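Teaching Hamow to Put the Duster Away
Final report, Robot Learning Lab, Gornport

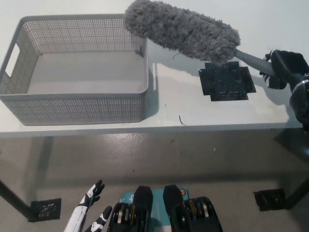 Figure 1. Head camera view, with the duster gripped in the right hand beside the basket.

Our proposal promised a robot that tidies a room. Our result is a robot that puts one duster in one basket, under supervision. The scope was adjusted in March.

We compared two policies on Hamow. The first, Skunthorpe, was trained on 400 teleoperated demonstrations. The second, Bellini, got the same 400 plus another 400 in which we moved the basket between runs, for 800 in total and one very sore operator. Each policy then had 133 test trials, an odd number we owe to losing the lab at 6 p.m.

Skunthorpe learned the basket's usual location beautifully and kept delivering there after the basket had left. Bellini did better with moved baskets but often hesitated over the rim, as if reconsidering its major.

Most failures came at release. A microfiber head is soft and wide, and our success check, written for rigid objects, counted a duster hanging over the side as "in." We relabeled those trials by hand. Our numbers went down and our advisor's mood went up.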